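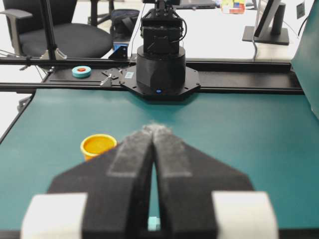
Leonie Aso, Staff Writer, Automation and Safety

June 2, 2021

Barumeo has stopped unattended running on its two-arm test bench after a pair of robot grippers took hold of each other, squeezed, and reported the result to the system as a successful grasp. The bench then waited for the next step, which was to lift.

The lift is what did the damage. One arm went up, the other had been told to stay where it was, and for a short while both of them got their way. A fingertip pad tore, a finger bracket cracked, and one wrist joint now makes a noise that the company's incident note describes as "new." No one was hurt. The room was locked for the night at the time, and the only other things on the table were a cup and a cube.

The bench, in the company's building in Contreras, is used for what Barumeo calls everyday handling. That means putting small objects where they are supposed to go, over and over, until the software can be trusted with objects that somebody might miss. The overnight job was a long one, with 1041 cycles on the list. It got as far as cycle 293 before the two arms met in the middle.

What the log says happened

Each cycle is simple enough. One arm picks up an object, sets it down inside a target marked in tape, and backs off. The other arm comes in, moves the object out again, and backs off in turn. The arms share the middle of the table but are never supposed to be in it together. A piece of scheduling software supplied by Gollus hands out permission to enter, a bit like the key to a gas station restroom.

On cycle 293 the first arm dropped its cup short of the target, went back for it, and took longer than planned. The scheduler had been set up with a time limit on the shared area, and when the limit ran out it took the permission back and gave it to the second arm. It did not check whether the first arm had left. The first arm, for its part, had not been told that its permission could be taken away, and carried on looking for its cup.

The second arm then reached for the spot where the cup should have been. It closed its fingers, met resistance, and recorded a grasp. The first arm, now feeling something firm between its own fingers, did the same. Two grasps were logged within a second of each other, both with what the software calls high confidence. According to the incident note, they are the strongest grasps recorded on the bench this year.

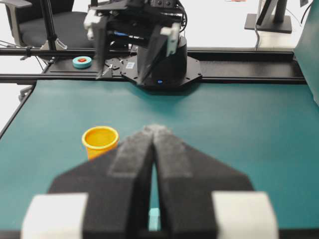 A yellow cup on the test table, with the second arm on the rail at the far side.

The part that worked

Collision detection is meant to catch this sort of thing, and on most nights it does. The arms watch the current going to their motors and stop if it climbs faster than the planned movement would explain. A gripper closing on an object also makes the current climb, though, so the check is switched off in the fingers during a grasp. Both grippers were grasping. Both checks were off.

The checks in the shoulder and elbow joints were still on, and they did their job once the lift began. The lifting arm strained, saw the load rise, and froze. Then it did what it had been configured to do after a stop, and tried again. The retry setting had been turned on in October to deal with a sticky drawer in some unrelated project and had been left on since. The drawer is gone. The setting allowed a retry whenever the load dropped back to normal, with no upper limit on the number of tries.

That went on for 31 minutes. The pattern in the log is quite regular: pull, stop, relax, pull. It ended when the cracked bracket gave enough for the fingers to slide apart, at which point the second arm reported that it had dropped its object and the first arm reported a completed lift. The job moved on to cycle 294, found no cup anywhere near where it expected one, and finally did the sensible thing, which was to pause and send an email.

The email went to an address that is read during office hours.
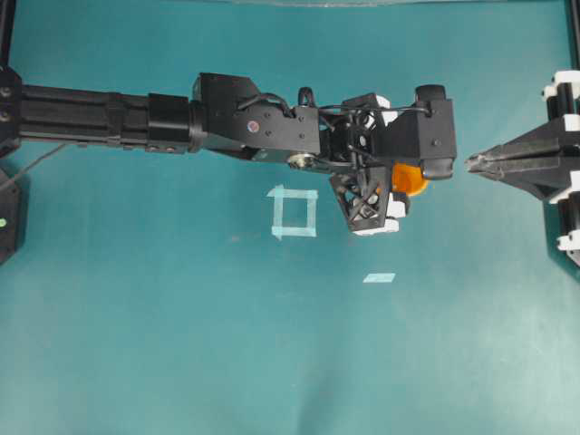
Barumeo says the equipment cost of the incident is small and that the delay will be the larger bill. The finger parts are printed in house and can be replaced in an afternoon. The wrist joint has to be opened up and inspected, and the company would like to know what "new" means before it puts any load on it. The rest of the bench is usable, and supervised work has gone on with spare parts fitted, with a person in the room and the speed turned down.

The slow speed has not been popular. A cycle that used to be over before you had sat down now leaves time to peel an orange. Staff on the bench have been asked not to bring oranges.

Why it counts as a safety matter

It would be easy to file this under comedy, and parts of the building already have. The incident note takes a stiffer line. Its point is that the system had three separate ideas of what was going on and none of them was the true one. The scheduler believed one arm was in the middle. The first arm believed it was holding a cup. The second arm believed that it was. All three carried on with plenty of force and no doubt at all.

Swap one of those grippers for somebody's hand and the same chain of events would have been possible, the note says. A hand resists when squeezed. A hand, under the old settings, would have been logged as a grasp. The grip force on this bench is low enough that the likely result is a bruise and some language, but the same control software runs on larger arms elsewhere in the building, and those have also had their overnight jobs suspended until the settings have been gone through one at a time.

Nobody is allowed inside the working area of an arm while it is running on its own, and the company says that rule was followed. The note still recommends against relying on it as the only thing standing between a person and a confident gripper.

There is also a mild disagreement over whose fault it was. Gollus says that its scheduler behaved as documented, and that the manual tells users to confirm an area is clear before reassigning it. Barumeo accepts that the sentence is in the manual. It adds that the time limit is offered as a tick box on the first setup page and the warning about it is on page 293 – a coincidence with the cycle number that several people have now pointed out to each other.

Gollus has since sent over an update that keeps permission with the arm holding it until that arm reports itself clear. If the report never comes, the job stops. Barumeo has installed it on the bench and is trying to make it fail, so far without luck, although everyone involved would like more hours on it before using a word like "fixed."
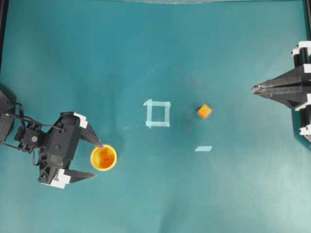
What changes now

A short set of changes has been agreed and is being worked through. Some are already in place.

The retry setting is off everywhere. Anyone who wants it back has to ask for it by project, with an end date, and the most it can be set to is 2.

A closed gripper no longer counts as a grasp purely on the strength of having met something. The width of the fingers has to match the object on the list, within a margin. A cup has a known size and so does a cube, and neither of them is the size of another gripper. The software also compares where each arm thinks its fingertips are, and if the two answers are closer together than a set distance, both arms stop and stay stopped.

Torn pads are to be kept and bagged with the cycle number, along with any broken printed parts. The cracked bracket from this incident is already in a bag, and there has been some talk of a frame.

Overnight alerts will go to a phone carried by whoever is on call. The first test alert was sent last week and arrived promptly, during a meeting about overnight alerts.

Unattended running stays off until the wrist has been inspected and the new settings have come through a full job with somebody watching. That job will be the original list, all 1041 cycles, starting from the beginning. The company considered picking up at 294 to save time and decided against it, partly on technical grounds and partly because the people on the bench said they would like to see it get past 293.

A rota for watching it went up by the door. The early slots were taken quickly. The ones after midnight are still open, and Barumeo has said it will supply the coffee.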